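双腕セルの定期点検と把持部の再調整について

カテゴリー:設備保全ノート

本稿は、Darnoswoodの作業室に設置している双腕セルについて、10月に実施した点検および再調整の内容を記録するものである。当該セルは紙コップをスタンドに移す作業を担っており、社内ではFontesの呼称で運用している。個人のブログではあるが、同種の設備を保守する立場の方から手順に関する照会を複数いただいたため、公開して差し支えない範囲で整理することとした。

1.点検に至る経緯

Fontesは左右一対の腕と、それぞれの先端に取り付けた平行グリッパーから成る。制御側のソフトウェアはDarnovと称する自社製のもので、動作の記録、原点の管理および把持幅の設定を一括して扱う。設置以来、機械的な故障による停止は生じていない。

一方、9月の後半から、左腕における把持の失敗が運転記録に散見されるようになった。指がコップの縁に触れて相手を押しやり、そのまま空を掴んで閉じるという症状である。エラーとしては検出されず、次の工程に進んでしまうため、記録を後から読み返すまで気付きにくい。右腕には同様の症状は認められなかった。

当初、筆者は制御側の不具合を疑い、Darnovの更新履歴を確認したが、該当期間に把持に関する変更は加えられていなかった。続いて左腕の原点を測り直したところ、指先の位置が本来の値から3ミリずれていることが判明した。コップの縁を外側から挟む動作において、この量は無視できない。

2.点検の準備

作業は午前9時に開始した。最初に運転を停止し、両腕を退避姿勢に移したうえで主電源を遮断する。電源を落とした直後の腕は自重で下がるおそれがあるため、退避姿勢は天板に対して十分な高さを確保した位置に定めている。この高さは以前の手順書では明記されておらず、今回の改訂で追記した。

必要な工具は六角レンチ一式、トルクドライバー、隙間ゲージ、鋼尺、乾いた布である。潤滑剤は製造元の指定品を用いる。手近にある汎用のグリースで代用した例を他の拠点で聞いたことがあるが、直動レールに埃を呼び込む結果となったとのことであり、推奨しない。

天板の清掃もこの段階で済ませておく。コップは軽く、底にわずかな紙粉が付着しているだけでも滑り方が変わる。天板は2枚の板を突き合わせたもので、継ぎ目の段差についても指先で触れて確認した。今回、段差は感じられなかった。

3.取付ブラケットの確認

ずれの原因として最も疑わしいのは、腕とグリッパーをつなぐ白いブラケットの固定部である。左腕のブラケットは4本のねじで留めてあり、規定トルクでの締付けを前提としている。確認の結果、このうち手首寄りの1本が緩んでいた。残りのねじは規定の範囲に収まっていた。

緩みが1本であっても、指先までの距離があるために変位は拡大される。ねじを全数取り外し、座面を清掃し、対角の順に仮締めを行ったのち、規定トルクで本締めした。緩み止め剤については、塗布後の硬化時間を必ず確保しなければならない。急ぐあまり硬化前に運転を再開すれば、同じ作業を翌週に繰り返すことになる。筆者は過去に一度これを経験している。

右腕についても同じ要領で確認したが、緩みはなかった。ただし、左右の条件を揃える目的から、座面の清掃と再締付けは同様に実施した。

4.グリッパー本体と指の手入れ

グリッパーの側面にはレールと小さな金具が露出しており、埃が溜まりやすい。乾いた布で拭い、指定の潤滑剤をごく少量塗布し、指を手で全行程にわたって往復させて余分を拭き取る。動きに引っ掛かりがないか、この往復の際に手の感触で判断する。

指は先細りの形状で、コップの縁の内外に差し入れる作業に適している反面、先端の摩耗が位置精度に直結する。隙間ゲージを用い、閉じた状態での先端の合わせを確認した。左の指の先端にわずかな丸まりが認められたが、交換基準には達していない。次回点検時に再度測定することとし、数値を台帳に記入した。

指の交換周期については、Clemevbridgeの保守部門に在籍するGholamreza Talebi氏と以前から意見を交わしている。同氏は時間による定期交換を主張し、筆者は測定値に基づく交換を支持する。双方に理があり、結論には至っていない。少なくとも、測定を省いて外観のみで判定する方法は避けるべきであるという点で、見解は一致している。

5.ケーブルの取り回し

両腕の先端付近では、黒いケーブルが弧を描いて引き回されている。この弧の余裕が不足すると、手首を回転させた際に引張力が加わり、コネクターの接触不良を招く。逆に余裕が過大であれば、天板上のコップやスタンドに掛かるおそれがある。

今回は左右とも、手首を可動範囲の両端まで動かし、いずれの姿勢でもケーブルが張らないことを確かめた。左側の固定バンドに硬化が見られたため、新品に交換した。バンドは強く締めすぎず、ケーブルが指で軽く動く程度に留める。

6.原点の再設定

機械的な調整を終えた後、原点を再設定する。Darnovの保守画面から左腕を選び、基準治具に指先を当て、三方向の値を順に取り込む。取り込みの前に、必ず暖機運転を行う。冷えた状態で取り込んだ値は、運転を続けるうちに実際の位置と合わなくなることがある。

再設定後の残差は許容範囲内に収まった。旧設定は上書きせず、別名で保存した。問題が生じた際に比較の対象が残っていることは、保守担当者にとって大きな助けとなる。

7.把持幅の設定

把持幅は、本セルの調整において最も神経を使う項目である。紙コップは柔らかく、横から強く挟めば口がつぶれる。弱ければ持ち上げの途中で滑り、姿勢が傾く。しかも、同じ製品であっても包装を開けた直後と数日置いた後とでは、胴の張りが異なるように感じられる。

従来は左右で共通の把持幅を用いていたが、今回から左右を個別に設定できるようにした。指先の摩耗の度合いが異なる以上、同じ値を与えても同じ力にはならないためである。左は従来より狭く、右は従来のままとした。

開き幅についても見直した。近づく際の開きが狭いと、位置にわずかな誤差があるだけで縁に接触する。そこで、接近中は指を大きく開いたままとし、縁の脇に至ってから閉じ始める順序に改めた。動作時間は若干延びるが、当該セルの用途においては支障とならない。

8.確認運転

調整の後、実際のコップとスタンドを用いて確認運転を行った。スタンドは茶色の丸い木製の台に黒い針金の輪を2本立てたもので、コップはこの輪に掛ける。配置は通常運転に準じ、手前と奥の双方にコップを置いた。奥のコップは継ぎ目の向こう側にあり、腕を伸ばす必要があるため、ずれの影響が現れやすい。 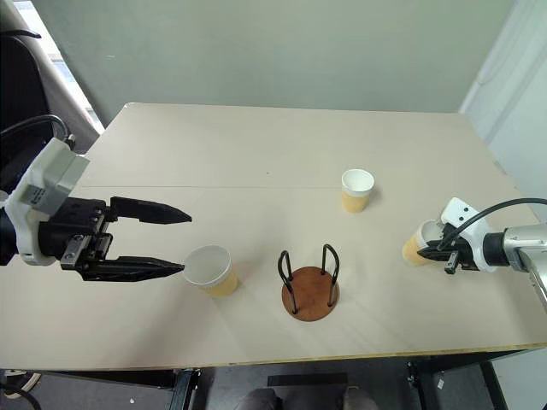

Hiwot Seyoum
設備保全担当(Darnoswood作業室)

右腕が横向きのコップを天板のすぐ上に保持し、左腕は指を開いて手前のコップの縁の脇に先端を寄せた段階である。第7項に述べた、開いたまま接近する順序を確認するうえで、筆者が最も注視したのはこの位置関係であった。下側の指の先端と縁との間隔が適切でなければ、閉じ始めた時点でコップを押してしまう。

確認運転は300回とし、午後を通して実施した。途中12回目で一度停止させたが、これは筆者がスタンドの位置を修正するためであり、機械側の異常によるものではない。左腕が空を掴んだ事例は、運転記録の上では認められなかった。口の変形については、使用後のコップを並べて目視で確かめ、従前の設定によるものと比較した。変形の程度は明らかに小さい。

もっとも、この結果をもって原因が完全に除かれたと断ずることは控えたい。ねじの緩みがなぜ手首寄りの1本に集中したのかは、なお説明がついていない。腕を最も伸ばした姿勢での減速が急であることを疑っており、Darnovの加減速設定を見直す案を検討している。

9.手順書の改訂および今後の予定

今回の作業を踏まえ、手順書に次の事項を加えた。

・退避姿勢における天板からの高さ
・ブラケット固定ねじのトルク確認(左右とも全数)
・暖機運転後の原点取り込み
・左右別の把持幅の記入欄

ねじには合いマークを施したので、日常の始業点検では目視のみで緩みの有無を判定できる。マークがずれていた場合は運転を開始せず、筆者に連絡するよう、作業室の全員に依頼した。

指の摩耗については、次回の測定値が得られた段階で改めて報告する。Talebi氏からは、Clemevbridgeにある同型機の測定記録を提供いただけるとの申し出があった。両拠点の値を突き合わせることができれば、交換周期に関する議論もいくらか前に進むものと考えている。

加減速設定の変更は、現行の設定で当面の運転記録を蓄積した後に着手する。二つの変更を同時に行えば、いずれの効果であるか判別できなくなるためである。それまでの間、左腕の原点は週ごとに測定し、台帳に記録する。

関連記事:退避姿勢の見直しについて/固定バンドの選定/保守台帳の書式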